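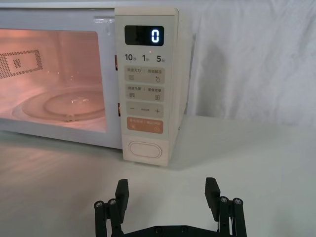 The gripper, fingers open, in front of the microwave at the Gridness open day.

I went along to the Gridness open day in Skisutton expecting a lot of standing about with a paper cup, and I did get the paper cup, but I also spent most of an afternoon watching a robot deal with a microwave and I'd happily go back and do it again.

If you don't know Gridness, they have the long unit behind the old bus depot, past the tile shop. They teach robot arms to do kitchen jobs - opening things, pressing things, putting things in and taking them out. Doors opened at 2pm in January drizzle and there was already a queue, mostly families, plus a fair few people from Vollow who'd come over on the bus. There were 24 of us in my group, which was a squeeze round one table.

Our guide was Ghada Atallah, who runs the kitchen side of things. She started by asking what we thought the hardest part of heating up a bowl of soup would be for a robot. A boy at the front shouted "eating it", which got a big laugh. Her own answer was the door. On this microwave there's an oval push button near the bottom of the control panel, and you have to press it in the right spot, hard enough to let the door go and gently enough that you don't shove the whole oven backwards across the table. I have done exactly that at home with my elbow, so I felt for the robot.

It's a plain white microwave with Chinese labels on the buttons. The quick-time labels say 10, 1 and 5, with little characters after them for seconds and minutes, and a woman next to me who reads Chinese kindly went through them for the rest of us. The peachy-orange button at the bottom of the stack is the one with the start and pause symbols. When I got to the front the inside was lit up a lovely warm pink-orange, you could see the glass plate through the window, and the display showed a single 0.

Then came the live tries. The arm comes in low with its two black fingers open, lines itself up and goes for the button. First go, it pressed too high and nothing happened. Second go, the door popped and everybody clapped, me included! After that it was a mixed bag, I'd say more hits than misses, and the misses were the more interesting ones to watch. You could feel the whole group leaning a bit to the left, trying to help.

Ghada told us the team had recorded 300 goes at the door before the open day, with a person guiding the arm each time, and that they'd shift the oven a little between goes so that the robot couldn't just learn one spot by heart. A person doing the guiding gets through 20 goes before handing over, as it's tiring on the eyes. I asked whether she ever dreams about microwaves and she said no, dishwashers, that was last year.

After the demo we were allowed a turn with the practice controls, 6 minutes each, kept strictly to time by Nabil Jaber and a kitchen timer shaped like a tomato. I was hopeless. I closed the fingers when I meant to open them and then spent the rest of my time trying to find my way back to the start position. The girl after me, who can't have been older than nine, had a sponge picked up and dropped in a bowl before I'd sat down again. Nabil says children usually pick it up faster, and I've decided he wasn't only being polite.

There was a talk upstairs as well, about the Ekwueme project, which is the one looking at help for people who find fiddly buttons and stiff handles difficult. I only caught the second half (the queue for the practice controls was long) but there were good questions from the floor. One man wanted to know what it would cost to have an arm like that in an ordinary kitchen. The reply was that it's far too early to put a price on it, and that for now they'd be pleased with a door that opens every time.

Tea and flapjacks were in the corridor, and the flapjacks had gone by four, so get there early if you go. Gridness are planning another afternoon in the spring, same place, free to get in, and Ghada hopes to have moved on to getting a bowl in and out by then. You'll need to put your name down for the practice controls when you arrive. The list is on the desk by the front door.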